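**Ticket: nightly stock export to Zokent stops partway through**
Opened 16 April 2026
Status: closed, with one item to watch 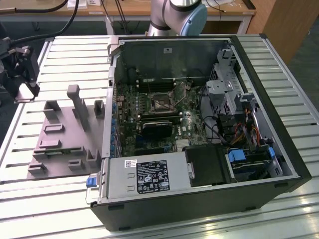 The nightly export from Fandano to the Zokent catalogue has been finishing early. The log says "completed" and there is no error email, but the Civolia store only gets part of the product list. Last night's file should have had 2,867 rows. It had 800.

**Impact**

Prices on the Civolia site are out of date for anything past row 800. Two customers were charged the old price for garden hose fittings and have been refunded the difference. Counter sales are fine.

**What was tried**

1. Re-ran the export by hand. Same result, stopped at 800.
2. Cleared the export cache and ran it again. No change.
3. Checked disk space on the export share. Plenty free.
4. Switched the batch size from 100 to 5. Very slow, and it still stopped at the same product – so the batch size is not the problem. Put back to 100.
5. Sorted the list by supplier instead of product code. This time it stopped much earlier, in the Pavliuk items.

Step 5 pointed to a single record. Opened the Pavliuk items one at a time and found a grey downpipe bracket with a line break pasted into the middle of the description. It was added in the last supplier update. The importer reads the break as the end of the file and closes normally, which explains the missing error.

**Fix**

Removed the line break from the description and saved the record. Ran the export again in the original order. All 2,867 rows written, and the Civolia prices match Fandano on the items I spot checked, including the hose fittings.

**Notes**

- The same thing happened in December with a paint colour name. That ticket was closed as "resolved after restart", but the record was also edited that day, so the restart probably had nothing to do with it.
- Fandano has a "strip line breaks" option under Export > Text handling. It was off. Turned it on for the Zokent job only. The labels job needs it left off or the addresses run together.
- Asked Pavliuk to send their next update as plain text. No reply yet.

**To watch**

Check the row count after the next supplier update. If it comes up short, reopen this ticket and attach the export log.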